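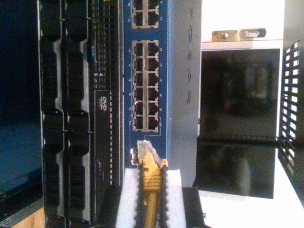 I'm looking for 11 people who'd like to spend part of February teaching a robot to do fiddly jobs by hand, and you don't need to know a thing about robots to be one of them. I run the demonstration sessions at Pradon, in the Goltwood building on the Trotcombe side of the river, and what I need is patience and a decent pair of eyes. You move the controls, the arm moves with you, and everything you do gets recorded so the robot can learn from it later. A lot of it is network cables. You bring the two fingers down on either side of a yellow cable, close them until the rubber strips have it, and then you've got a plug to deal with that sits in a port barely bigger than itself, with a server standing right up against the switch on one side. It's tight in there! People who like jigsaw puzzles or mending necklaces tend to love it (I'm the necklace kind, for the record).

So how does a session go? You come in, sign the form, and I sit with you for the first half hour while you get the feel of it. We start the old-fashioned way, where you take hold of the arm and walk it through the motion yourself, because it teaches you where the joints like to go and where they really, really don't. After that you move to the remote handles. They feel strange at first. The gripper is a touch slower than your own hand and you'll overshoot, and then you'll overcorrect, and then somewhere in the second hour you stop thinking about it. I still remember that part from my own first week and I was grinning like a kid.

One run is one try at one task. Reach, grab, do the thing, let go, back to the start position. Some take ten seconds and some take a couple of minutes if the plug is being stubborn. We want 2000 good ones by the end of this round and we have 271, so you can see why I'm writing this. Please don't let that number rush you, though. A slow clean run is worth a lot more to me than a quick jerky one, and if you fumble it we just mark it as a fumble and keep going. We keep those too.

The pay is $29 an hour, including the training time and the breaks. Sessions are three hours long with a proper stop in the middle, and I'd like you to do at least four of them, on whatever days suit you. Mornings are easier to get than afternoons. 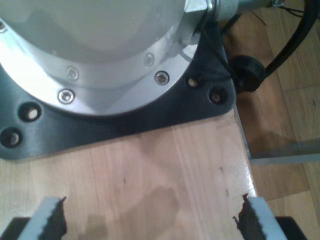

One of the people from our last round told me the hardest thing was learning to trust the arm and quit gripping the handles so hard, and that her shoulders thanked her once she did. She also said she wished she'd asked for a lower chair on the first day, and I'd second that. Ask me for the lower chair! We have two.

What I'm hoping for:

You're 18 or over and can sit or stand comfortably for an hour or so at a stretch. You can see small things up close, glasses are fine. Left-handers are very welcome, I'm short on them and it makes a difference in the recordings. You can follow a written task sheet even when you think you've got a better way (tell me the better way afterward, I do want to hear it, some of our sheets got rewritten like that). Gaming or sewing or soldering or playing an instrument all help a bit, but I've had people with none of those who were terrific.

Things you should know before you write: we record the arm, the handles and the work area. Your voice isn't recorded. Long sleeves and dangly bracelets have to come off or get rolled up while you're guiding the arm by hand. There's a stop button by your elbow and you're allowed to hit it any time you like, for any reason, and I won't sigh.

Street parking is hopeless before nine, so use the lot behind Szewczyk, the tile place, they let us have the back row. The bus from downtown stops right across from it.

To sign up, send me a few lines about yourself, which hand you use, and the mornings or afternoons you can do. No resume needed. I'll answer everybody, and if this round fills up I'll ask whether you want to be on the list for the next one, when we get off cables and onto folding and packing.

Posted 15/02/2026

46 shares 8 comments

Contact Pradon Demonstration Sessions, Goltwood building, Trotcombe | © Pradon | Back to top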